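Nelirico: Keeping Read State Consistent in an In-App Message Inbox

Project report, Skirkwood College, Department of Computing
Damir Golob
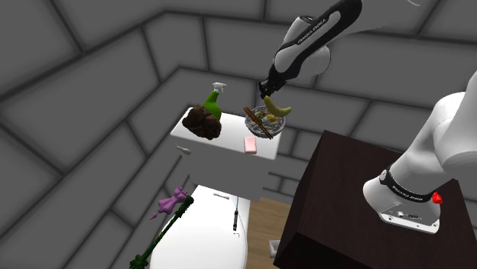
Figure 1. Simulated bathroom with a Franka Emika robot arm and a banana.

Summary

Nelirico is a small server and client library that stores in-app messages and keeps their read, unread and archived states the same on every device where a user is signed in. The project covers the data model, the sync protocol, a reference client and a test harness. Delivery of push notifications is outside its scope. The final version passed all 2000 scripted test sequences. An earlier version failed 63 of them, and the causes of those failures are described in section 5.

1. Background

Many mobile and web apps keep an inbox inside the app for receipts, account notices and replies from support. The inbox usually shows a badge with the number of unread messages. When a user reads a message on a phone and then opens the same account on a laptop, the badge on the laptop should drop by one. In several apps reviewed at the start of the project it did not, or it dropped and then went back up after a refresh.

The usual cause is that each device holds its own copy of the unread count and changes it locally. If two devices are offline at the same time and both mark messages as read, the server receives two counts that cannot be combined. Sending the state of each message in place of the count solves part of the problem, but the order in which changes arrive still matters when a user marks a message as read on one device and as unread on another.

2. Requirements

The requirements were agreed in March with the project supervisor and were not changed afterward.

R1. Two devices that have received the same set of changes must show the same state for every message.
R2. A device must be usable offline. Changes made offline must be sent when the connection returns.
R3. The unread count must always be computed from message states and never stored on its own.
R4. A change sent twice must have the same effect as a change sent once.
R5. The server must not depend on device clocks being correct.
R6. A new device must be able to load the inbox without replaying the full change history.

R5 was the requirement that shaped the design most. A first sketch used the device time stamp to decide which change was later. A phone with its clock set a day ahead would then win every conflict until the clock was corrected, and the sketch was dropped.

3. Design

3.1 Data model

Each message has an identifier, a body, a category and a creation number assigned by the server. The body and category never change after the message is created. State is held in a separate table with one row per user and message. A row contains two flags, read and archived, and a version for each flag.

Keeping a version per flag allows one device to archive a message while another marks it as unread, with both changes kept. With a single version per row, one of the two would be lost.

3.2 Versions

A version is a pair made of a counter and a device identifier. When a device changes a flag, it takes the highest counter it has seen for that flag, adds one, and attaches its own identifier. Versions are compared by counter first. If the counters are equal, the device identifiers are compared as strings and the larger one wins. The choice of the larger string is arbitrary, but every device makes the same choice, and this is enough for R1.

The server applies an incoming change only if its version is higher than the one stored. A repeated change has an equal version and is ignored, which meets R4.

3.3 Sync protocol

A client sends its pending changes and a cursor in a single request. The cursor is the last server log position that the client has processed. The server applies the changes, then returns all log entries after the cursor together with a new cursor. The client applies these entries, removes the acknowledged changes from its pending list and stores the new cursor. The last three steps run in a single local transaction.

When the inbox is in the foreground, the client repeats the request every 20 seconds. A sync is also started when the app is opened and when the network becomes available. Server-sent events were considered for faster updates. They were left out to keep the reference client simple, and the protocol does not prevent them from being added.

3.4 Snapshots

A client with no cursor receives a snapshot: the current messages, their state rows and the cursor that matches them. The snapshot is read inside one database transaction so that no log entry can fall between the state rows and the cursor. Log entries can be deleted once a snapshot covers them. A client whose cursor points to a deleted entry is told to discard its local copy and request a snapshot. Its pending changes are kept and sent afterward.

4. Implementation

The server is written in Go and stores its data in PostgreSQL. The client library is written in TypeScript and stores its data in SQLite through a thin adapter. The adapter was split out so that the test harness could use an in-memory store with the same interface.

The reference client, named Hamley, is a plain web page with a message list, a badge and a panel that shows pending changes. Hamley has no styling beyond the browser defaults. The panel was added for debugging and was kept because it made it easier to see whether a change was waiting on the client or had been rejected by the server.

Authentication is limited to a fixed token per test user. A production system would need proper session handling, and in particular a way to revoke a device identifier when a user signs out.

5. Testing

5.1 Harness

The harness, referred to in the source code as Jakubowski, runs 8 simulated clients against one server. Each test sequence is a list of steps generated from a seed. A step can be a flag change, a sync, a loss of connection, a repeated request, a restart of a client or the creation of a new message. At the end of a sequence all clients are connected and synced until no changes remain. The harness then compares every state row on every client with the server.

Sequences are repeatable. If one fails, the seed is written to a file, and the harness tries to shorten the sequence by removing steps for as long as the failure remains. The shortened sequences were usually easy to follow by hand.

5.2 Failures in the first full run

In the first full run, 63 of the 2000 sequences ended with at least one client in the wrong state. All of them came from two defects.

The first defect was in the client. The acknowledged changes were removed from the pending list before the new log entries were applied, and the two operations were in separate transactions. A restart between them left the client with an old state and nothing left to send. Moving both operations into one transaction removed the fault.

The second defect was in the counter. After a client discarded its local copy and loaded a snapshot, it started counting again from the snapshot values but kept older pending changes with higher counters. A new change to the same flag could then receive a lower version than a pending one and lose to it. The fix was to include pending changes when looking up the highest counter seen.

After both corrections the full set was run again with the same seeds and no sequence failed. A passing run does not prove that the protocol is correct, and no formal model was written.

5.3 Not tested

Server load was not measured. Behavior with a very large inbox is also unknown. The harness does not cover database failure on the server side.

6. Limitations

The rule for equal counters can produce a result that the user did not intend. If two offline devices change the same flag, the device with the larger identifier wins even when its change was made earlier. Without trusted clocks the server has no way to tell. For read state this was judged acceptable, as the user can correct it with one tap. The same rule would be a poor fit for edited text.

The log holds one entry per applied change. A "mark all as read" action on a full inbox therefore writes one entry for each unread message. A range entry that covers all messages up to a given creation number would be more compact, but it needs a rule for how it compares with single changes inside the range. Two rules were drafted and neither was implemented.

Messages cannot be withdrawn by the sender. Support for this would need a third flag that only the server can set.

7. Running the code

Start the database, apply the files in the schema folder in order, then start the server. The harness is run from the tests folder and takes a seed or a file of seeds. With no argument it runs the full set. Failed seeds are saved in the output folder and are overwritten by the next run, so copy them first if they are needed.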